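Sorting out the remotes

7 Nov 2025

The coffee table drawer stopped closing last week, so I finally emptied it onto the rug. Batteries, takeout menus, a tape measure I had already replaced, and 17 remote controls. We own two televisions.

I don't think we are unusual. A remote comes into the house with every TV, fan, speaker and set of string lights, and when the thing itself breaks, the remote stays. It feels like it might be useful. I have moved house with some of these.

I started by making three piles: in use, maybe, and no idea. In use was small. The bedroom TV, the living room TV, the box under it, and the space heater. The heater remote lives in the bathroom from now on, next to the heater, where it should have been the whole time.

The maybe pile took the whole evening. I walked each remote around the apartment and pressed the power button at everything. One of them turned on a fan in the hall closet that I thought was broken. Another belonged to the old Polleo soundbar, which went to my cousin in May, so that one is in an envelope by the door - she has been getting up to change the volume for months and never said a word.

Before you do the walking around, check that the remote works at all. Take the batteries out and look at the contacts. Three of mine had white crust on the springs. White vinegar on a cotton swab cleaned up two of them, and the third had a spring that came off in my fingers, so it went in the electronics recycling bag. Then put in fresh batteries, point the front end at your phone's selfie camera and hold down a button. On most phones you'll see the little bulb light up on the screen. My friend Hubert Michalski showed me that years ago and I still use it.

Labels helped more than I expected. I used masking tape and a marker, on the back, with the room and the device. It isn't pretty but it peels off clean.

The set-top box kind are the ones I kept mixing up, and the buttons are worth reading before you give up on one. If there are two power buttons, one is often for the box and the other for the television. A red one on the left and a blue one on the right, with Chinese labels over them and the usual red, green, yellow and blue keys lower down, is easy enough to tell from the rest once you have looked at it properly.
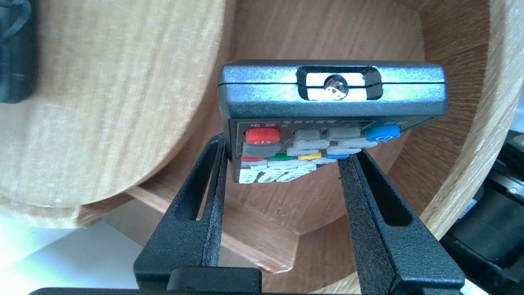 Where they live now

The drawer has batteries in it and nothing else with buttons. The living room remotes stand in an old Feltar pencil cup on the shelf. I tried a basket first, but they slid under each other and I was digging again by the second night.

The leftovers are in a shoebox marked with next May. Anything still in there by then goes to recycling. The tape measure is in the kitchen with the other one.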